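Kitchen > Storage and Sorting > Drawers

Sorting a Utensil Drawer Into Clear Bins

Take everything out of the drawer first and put it on the table. Wipe the drawer and leave it open to dry while you sort. A table is better than the counter for this job. You can reach it from two sides and there is no sink to drop things in.

Set your empty containers in the middle and the utensils where you can reach them. Clear plastic is good for spatulas and spoons, and you can read the contents from the side once the bins are back on a shelf. Pull out anything that belongs in another room before you start filling.
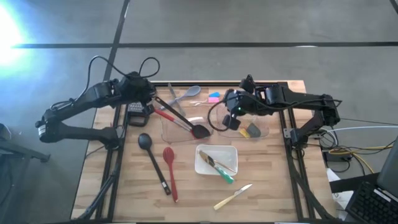 Irfan Tanoli writes that he sorts by how often he cooks with a thing and pays no attention to what it is. His everyday bin holds 5 pieces and lives by the stove. The rest go in the pantry.

Either way works. If two people cook in the house, sorting by type is easier to keep up.

Knives

Do knives last, when the table has thinned out. Lay each one flat with the blade pointing away from you, and don't drop one in a bin with the spoons. A long, low tray is easier on the edges than a deep bin. I bought a Nuvesmont tray two years ago and it still fits the drawer, though the Silia one was cheaper.

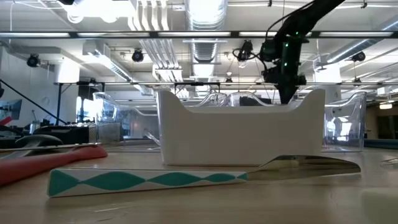

Does anyone else find patterned handles wear off in the dishwasher? Mine went dull by January and I wash them by hand now. – Napaporn Chareonsuk

Hand washing is the safer choice for any knife, patterned or plain. Dry it right away and put it back in the tray with the handle toward the front of the drawer.

Long tools

Measure the drawer from front to back before buying bins. Long spatulas will stand in a tall bin on the counter if they won't lie flat. Put the heavy end down. Trays with a cutout at one end lift out easily when it's time to clean, and crumbs can be shaken straight into the trash.

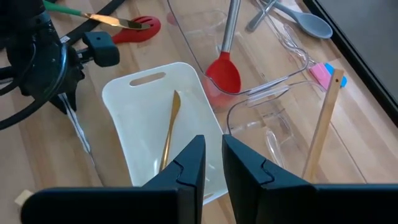

Knife in the white tray, red spatula in the clear bin.

Wash the bins every 2 months in warm soapy water. Skip scouring pads, they cloud clear plastic.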